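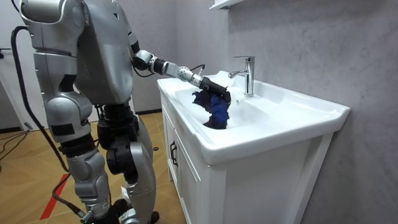

Le bras au-dessus du lavabo, chiffon bleu marine dans la pince.

Novembre, par Benjamín Bravo

Je reprends le budget là où je l'avais laissé. L'humanoïde lui-même est réglé, le contrat avec Dadero court encore et je n'y touche pas. Reste tout ce qu'il y a autour, et c'est là que j'avais mal compté.

Les pinces d'abord. Tresten demande 3 000 euros pour une paire de rechange, livrée en 5 semaines. J'en prends une. Le devis de Groletti était plus bas mais sans les doigts, à commander à part.

Ensuite le câble. Je voulais passer sur batterie, j'y renonce pour cette année. Une gaine correcte coûte 138 euros et je préfère mettre l'argent dans un deuxième meuble vasque, avec une cuve moins profonde. Tester l'essuyage sur un seul lavabo ne m'apprend pas grand-chose.

Les chiffons : microfibre, par lots, une ligne négligeable. Prévoir quand même des couleurs foncées et des claires.

Il me manque encore le prix de la maintenance chez Xaba. Je compléterai.

2 commentaires

Maud : Le transport du meuble est compris dans ton total ?

Benjamín : Non, je vais le chercher moi-même.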